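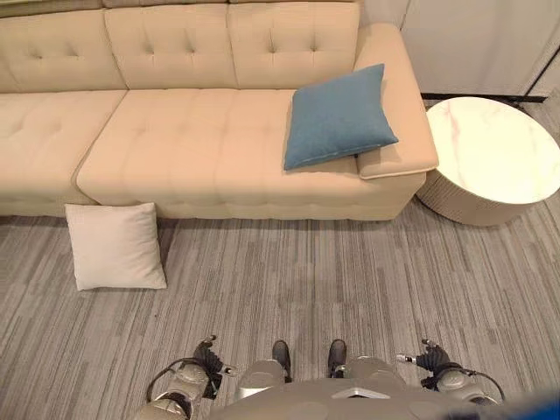 Frequently asked questions

Vidmont artichokes in oil

Where are the artichokes grown?
On 14 farms within a short drive of our packing hall at Quintero. Most of the growers have supplied us for years and cut to order during the season, which runs from late winter into spring. We do not buy in frozen hearts to fill gaps. When the crop is finished, we sell what we have in store.

How are they prepared?
The outer leaves come off by machine and the hearts are trimmed by hand with a short curved knife. They go straight into water with lemon juice to stop them turning brown, then they are blanched in water and wine vinegar, drained overnight on racks and packed into jars. The oil goes in last and the closed jars are pasteurised.

What is the difference between Plandar and Numura?
Plandar is our everyday range: halved hearts in sunflower oil with garlic, parsley and a little oregano. Numura hearts are smaller and left whole, with part of the stem on, and packed in olive oil with bay leaf only. Some customers find Numura rather plain on its own. It was made for cooks who want to add their own seasoning.

The oil in my jar has gone cloudy and partly solid. Has it spoiled?
No. Olive oil sets when it is cold, so this happens with Numura if the jar has been in the fridge or in an unheated van in winter. Leave it at room temperature for an hour or two and it will clear. Do not put the jar in hot water.

There are white specks on the leaves. What are they?
Usually inulin, a fibre that artichokes contain naturally. It can show as pale grains after a few months in the jar and is safe to eat. If what you see is furry, or the lid is domed, or the jar hisses or spurts when opened, do not taste it. Send us the code from the lid and we will replace the jar.

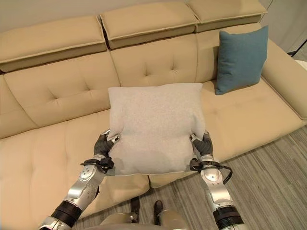 Light grey cushion held over the seat of a beige leather sofa

How long will an opened jar keep?
Ten days in the fridge, with the hearts covered by oil. Use a clean fork each time. If the level drops, top it up with any mild oil.

Can I use the leftover oil?
Yes, within the same ten days and kept cold. It is good for frying potatoes or in a dressing, though go easy on the salt as the oil carries some from the hearts.

Are your artichokes suitable for vegans and coeliacs?
Both ranges are free from animal products and gluten. The vinegar contains sulphites, and these are listed on the label in bold.

What can I serve them with?
Cold meats, boiled eggs, white beans, hard cheese, toast. Plandar hearts can go on a pizza from the jar, but drain them well or the base will be soggy. Numura hearts do better warmed in a pan, cut side down, until they colour.

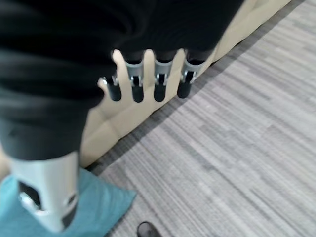
How do I drain the hearts without making a mess?
Lift them out with a slotted spoon and leave them in a sieve over a bowl for ten minutes, then pat them dry with kitchen paper. Warm oil runs off faster than cold, so take the jar out of the fridge beforehand. Drained hearts can still drip if you are serving them away from the table, and cream upholstery or a grey striped carpet like the one in the photo will need attention quickly. Blot with a dry cloth and do not rub. Cornflour left on a carpet for half an hour will take up a fair amount of oil. On leather, just keep blotting and follow the maker's advice.

What sizes do you sell?
Plandar comes in 222 g and 938 g jars, and Numura in the smaller size only. Caterers can order a 722 g pouch of Plandar, which has less oil and takes up less room in the fridge.

Can I visit the packing hall?
We run small group visits in March and April while the line is working. There is no packing on a Sunday. Write to Alvar Forsberg at the Quintero office to ask for a place - please say how many you are and whether anyone has difficulty with stairs.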